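What Is Patchwork?

Look around a bedroom and you will find a lot of cloth. There are sheets and blankets on the bed, clothes in the drawers, and maybe curtains at the window. Some of it was woven in one big piece. Some of it was made from many small pieces sewn together. The second kind is called patchwork.

Patchwork starts with scraps. A scrap is a bit of cloth left over after something else was made, or a good part cut from something that has worn out. A shirt with a hole in the elbow still has plenty of strong cloth in the back.

The pieces are cut into shapes. Squares are the easiest, because straight edges are simple to line up. Triangles and hexagons take more practice. Two pieces are laid with their pretty sides facing each other and sewn along one edge. When you open them out, the stitches are hidden on the back. The line where the two pieces meet is called a seam.

A small cushion might need only a few pieces. A bed cover needs many more. The blue bed cover in the Trovby town museum has 273 pieces in it, and the label says it took two winters to finish.
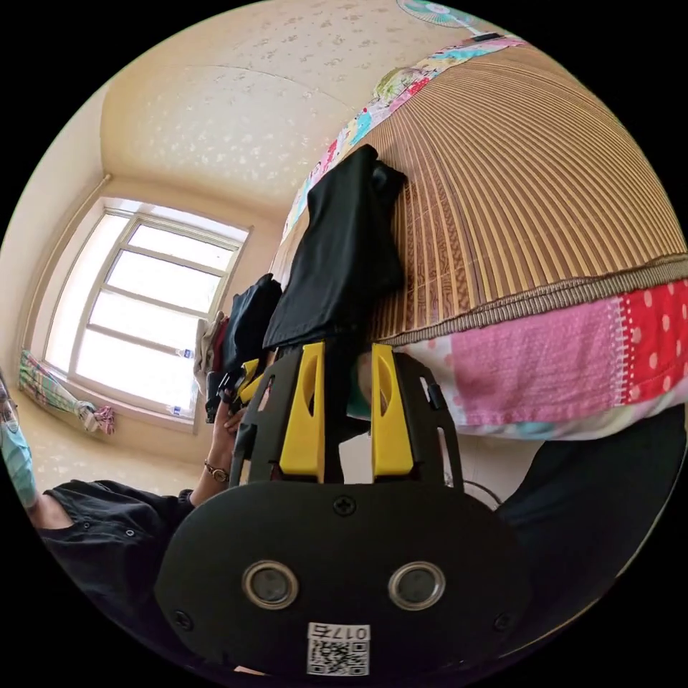
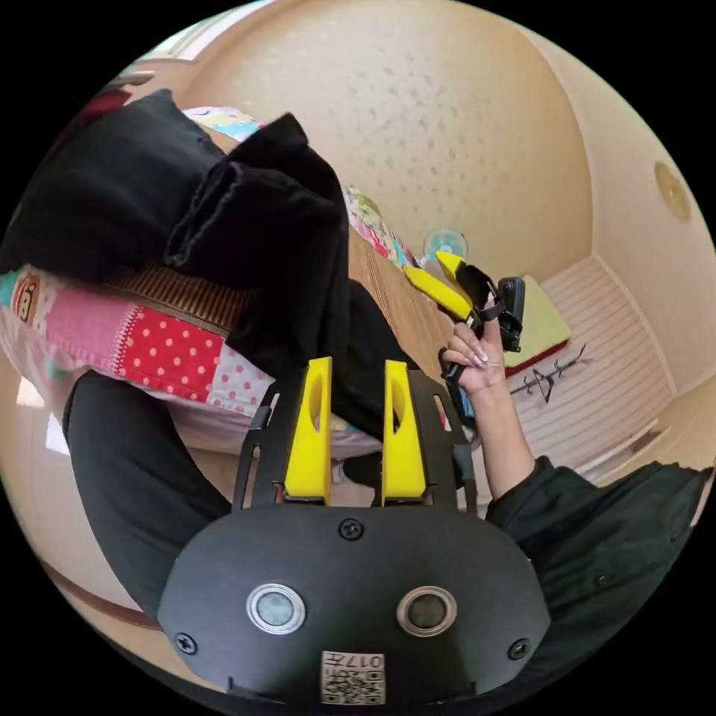

Second picture: a patchwork cushion with pink, white, teal and red polka-dot pieces.

What makes it quilted?

Patchwork and quilting are not the same thing, but they often go together. A quilt has three layers, like a sandwich. The top is the part you see. The middle is soft and thick, and is called batting. The back is usually plain cloth. Quilting means sewing through all three layers so they stay together. The stitches make little dips in the cloth, and the soft parts between them puff up.

The batting holds tiny pockets of air. Air that cannot move around is good at keeping heat in, so a quilt feels warm even though it does not make any heat of its own.

What is appliqué?

Say it like this: ap-lih-KAY. Appliqué means sewing a cloth shape on top of another piece of cloth. It could be a leaf, a star or a cartoon face. The shape is a decoration — the cushion would hold together without it.

What about patterns?

Dots, flowers and stripes can be printed on cloth with colored ink, or dye. Stripes can also be woven in, using threads of different colors. Here is a way to check. Turn the cloth over. If the pattern looks much paler on the back, it was probably printed. If it looks nearly the same on both sides, it may have been woven.

Try it with paper

Cut old magazines or wrapping paper into squares, all the same size. Lay them out on the floor and move them around until you like the way they look. Put a dark square next to a light one and see what changes. Then glue them to a big sheet of paper, starting in one corner. Leave it flat until the glue is dry.

Words to know: scrap, seam, batting, quilt, appliqué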